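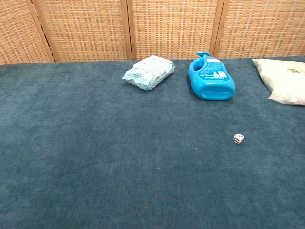
Household items on the teal cloth, with the folding screen behind.

Sketbridge Household Handling Project
Second progress report to the Brernby Fund
Monday, January 7, 2019

This report covers the second half of the year and sets out what we would like to spend the remaining equipment money on. The first report, sent in July, dealt mostly with the lease on the room and the first arm. Spending on those items is closed and isn't repeated here.

Work since the last report

The project is looking at how well a low-cost arm can pick up and put away the sort of things found in an ordinary home. We moved off foam blocks and test cubes at the end of winter and now work only with household goods. A typical layout has a soft plastic pack of the wipes or tissues kind, a blue jug lying on its side, a white cushion and a single die. They were picked to be awkward in different ways. The pack is crinkled and has no firm edge to close on. The jug has a moulded handle, but where the handle sits depends on how the jug is lying. The cushion takes up a lot of table and gives under the fingers. The die is tiny next to everything else and needs a much finer approach.

We have recorded 1185 attempts on the first arm. Each one has a written result and a short note on what went wrong, if anything did. The die is still the weakest item by a good margin. Our present fingers are too wide at the tip and tend to push it along the cloth before they close. Results on the jug are better when the handle faces the arm and drop off when it faces away. The soft pack is in the middle. We have no useful numbers on the cushion yet, as the fingers don't open far enough to take it anywhere except at a corner.

The surface was changed in spring from bare laminate to a dark teal cloth with a soft pile. Small items slide less and there is less glare under the overhead lights. The cloth does mark, and the nap needs brushing so that old tracks don't show up as edges in the recordings. A woven folding screen stands along the back of the work surface. It cost very little and hides the shelving, which had been confusing the object detection. We had budgeted for a built partition and no longer need one.

Equipment: what we have learned about buying

The first arm was bought mainly on price. It has held up, but 44 working hours were lost in the period to waiting on parts that had to come from overseas. Most of that was one wrist motor. A spare on the shelf would have cost less than the lost time, and we should have asked for one in the original budget.

We also underestimated consumables. Finger pads wear faster on the cloth than they did on the laminate, and household items have to be replaced when the wrappers split or the labels come off. None of it is dear. It adds up, though, and at the moment it comes out of the general line.

Two suppliers were asked to quote for a second arm. Bultska offers a slightly heavier unit with a local service agent and a parts kit included. The other quote came in lower but had no parts kit and a longer delivery time. We recommend Bultska. The higher purchase price is offset in part by the kit — we would otherwise be buying most of its contents separately.

Proposed use of remaining funds

We ask for approval to spend as follows.

Second arm: one unit from Bultska, with parts kit, delivered and installed. The full quote is in Attachment A.

Fingers: 4 sets, two narrow-tipped for small objects and two wide-opening for cushions and other bulky goods. The narrow sets can be ordered now and will fit the existing arm as well.

Spare wrist motor for the first arm: one, to be held on site.

Consumables: a separate line of $160 a month for pads, cloth and replacement household items. Unspent money would carry over to the next month.

No change is sought to wages or rent. If the fund prefers to release the money in stages, we would put the narrow fingers and the spare motor first. Both are small amounts and both deal with problems we have today. The second arm could follow one quarter later without stopping the work, but the two-arm trials would move back by the same amount.

Risks

Delivery of the second arm depends on a shipping slot we don't control. The room has enough power for two arms, but the circuit also feeds the heater, and the electrician wants it split before we run both through winter. A price for that job is being sought and will be sent on when we have it. It isn't included in the figures in Attachment A.

Storage is getting tight. We can manage with the present shelves if the old foam blocks go.

Next report

The next report is due after the narrow fingers have had a full round of trials on the die. It will include the results for each item, an update on the circuit, and a list of anything bought under the consumables line.

Comments

Thái: Can the parts kit be quoted separately? We'd like to see it beside the price of the spare wrist motor before we sign off on both.

Sketbridge office: Yes, have asked Bultska for a split quote. The kit covers their arm only, so the spare motor for the first arm is needed either way.

Brernby reader: Agree with staging. Fingers and motor first is fine by me. Please get the electrical price in before the arm is ordered.

Thái: Is the $160 with or without tax?

Sketbridge office: With.

Sketbridge Household Handling Project | Contact the project office | Copyright 2019 | Back to top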